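El rincón de la colada en Birkora

Por fin os enseño el lavadero, que llevo desde octubre prometiéndolo y ya me lo pedíais hasta en los comentarios de la receta de lentejas. Birkora es como llamamos al piso (viene del letrero viejo del portal, le faltan letras y se quedó así), y de todas las habitaciones la que más preguntas trae es esta. ¡La torre de lavado! Pues venga, va la galería, con mis notas detrás por si estáis montando algo parecido.
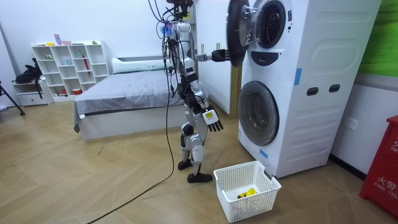
La torre

Blanca, redondita y una encima de la otra. Me enamoré de las puertas, lo reconozco: ese aro negro tan gordo y el cristal redondo, como de submarino. La de arriba se abre hacia la izquierda y se queda casi en ángulo recto con el mueble, así que entras y sales del tambor con el montón de ropa sin pelearte con ella. La de abajo tiene el cristal gris oscuro con un aro plateado, y para mi gusto es la más guapa de las dos.

Entre medias va la banda negra ovalada de los mandos. Queda a una altura comodísima, que en el piso anterior yo ponía los programas de rodillas y con la linterna del móvil.

Por qué en columna

Porque de ancho no había manera. Mi primera idea era ponerlas una al lado de la otra con una encimera larga encima para doblar (tenía hasta una carpeta de fotos guardadas, qué ilusión), y al medir se vino abajo en cinco minutos. En vertical sí, en vertical nos sobraba pared. El hueco que reservamos tiene 215 cm de alto y ahí cabe la torre, el kit de unión y un dedo de aire para que no vibre contra nada.

El kit de unión, por cierto, compradlo. Ni cinchas ni una tabla ni el apaño que os cuente vuestro cuñado. Y que sea el del mismo fabricante que las máquinas, que los universales que probamos bailaban.

El suelo

Lamas de madera clara. Ya sé, ya sé, madera y lavadora en la misma frase, mi madre todavía me manda mensajes. Lo compramos en Tokarz, que tenían un resto de otra obra y nos lo dejaron en 300 euros con el rodapié incluido, y me tiré un fin de semana entero a cuatro patas mirando por dónde empezar para que la última fila no quedara ridícula.

Se friega con la mopa muy escurrida y listo. Si cae agua se seca en el momento, no hay más misterio. Lo que sí marca es arrastrar cosas pesadas: para meter la torre pusimos dos mantas viejas dobladas debajo y la fuimos deslizando entre tres personas, con muchísimas opiniones.

Nivelar (¡no os lo saltéis!)

La primera semana aquello centrifugaba como si fuera a despegar. Lionel Charpentier, el vecino de abajo, subió muy educado a preguntar si teníamos obras. Se quedó, sacó un nivel del bolsillo de la bata y estuvimos una tarde los dos girando patas, un cuarto de vuelta la izquierda, medio la de atrás, vuelta a comprobar. Desde entonces, silencio casi total, y él y yo merendamos de vez en cuando.

El nivel se pone encima de la máquina de abajo ANTES de subir la otra. Yo lo hice al revés y tocó desmontar. Hay que mirarlo de lado a lado y también de delante a atrás, y apretar bien las contratuercas cuando ya está, que con el traqueteo se aflojan.

Las tomas

El desagüe y el agua los dejamos a un lado, a mano. Si los escondes justo detrás de la torre, el día que haya que cerrar una llave tienes que mover todo el conjunto, y pesa lo que no está escrito. La manguera que venía de serie se quedaba corta y compré una de 2 metros, con la que vamos sobrados. La curva que hace es suave, sin pinzar, y la reviso cuando me acuerdo.

Puertas abiertas

En esta casa, terminado el lavado, la puerta se queda abierta. Siempre. Es el único truco contra el olor a trapo que me ha funcionado de verdad, y mira que he probado pastillas de todos los colores. Paso un trapo seco por la goma, miro que no haya quedado un calcetín de bebé en el pliegue (se meten ahí, les encanta) y dejo que ventile unas horas.

Eso sí, calculad el giro de la puerta antes de comprar. Hay máquinas en las que se puede cambiar el lado de apertura y otras en las que no hay forma. Yo recorté un círculo de cartón y fui probando contra la pared como una loca, y gracias a eso me di cuenta de que el armario de las escobas tenía que irse al pasillo.

Lo que uso para limpiarla

Una vez al mes, vinagre de limpieza: 200 ml en el tambor de la lavadora, programa caliente, sin ropa y sin nada más. No lo mezcléis jamás con lejía, por favor os lo pido. El filtro de pelusas de la secadora lo vacío en cada uso, que se tarda menos que en leer esta frase. El cajetín del detergente va a remojo en el fregadero con agua templada y le doy con un cepillo de dientes jubilado.

Los cristales, con un paño de microfibra apenas húmedo y luego otro seco. Los oscuros cantan cualquier dedo, sobre todo los dedos con mermelada.

El rincón de doblar

Como me quedé sin encimera, encargué una balda abatible en Pikeo, la carpintería de la esquina. Se baja, doblo, se sube. Les pedí que cupiera una sábana bajera doblada en cuatro y me miraron raro, pero cabe. Tardaron bastante más de lo que dijeron (ay, las carpinterías) y aun así volvería a encargarla allí, porque el herraje cierra suavísimo y no te pilla los dedos.

Mi orden es toallas primero, camisetas después y los calcetines al final, viendo una serie. Los desparejados viven en una bolsa de tela colgada de un gancho y cada tantos meses hacemos amnistía.

Las cestas

Tres, de tela, con asas: claro, oscuro y «esto a mano, que te conozco». Son de Vimum y lo mejor que tienen es que se pliegan y desaparecen. Lo peor, que vacías se caen de lado con mirarlas. Les metí un cartón en el fondo y mucho mejor. La de la ropa oscura se llena el doble de rápido que las otras, no sé qué dice eso de nosotros.

Lo que cambiaría

Pondría un enchufe más, alto, para la plancha. Y una luz mejor encima de la zona de doblar, que por la mañana se ve de maravilla pero a las ocho de la tarde distingo el azul marino del negro por pura fe. También habría dejado un palmo más de pared libre para una barra donde colgar las camisas recién salidas, que ahora las voy repartiendo por los pomos de toda la casa.

Preguntas que me habéis hecho

¿Se llega bien arriba? Yo llego, y soy bajita. Para mirar el fondo del tambor uso un taburete plegable y listo.

¿Hace mucho ruido? Ya nivelada, no. La ponemos hasta con la siesta.

¿Se puede poner la lavadora en marcha con la otra funcionando? Nosotros lo hacemos, pero tenemos cada una en su enchufe. Preguntad a vuestro electricista, que cada casa es un mundo y la nuestra se cableó nueva.

¿Y la marca del detergente? El que esté de oferta, líquido y menos cantidad de la que pone el tapón. Echar de más solo deja la goma pringosa.

En la próxima galería toca el pasillo, armario de las escobas incluido. Si queréis medidas de la balda, dejadme un comentario y saco el metro.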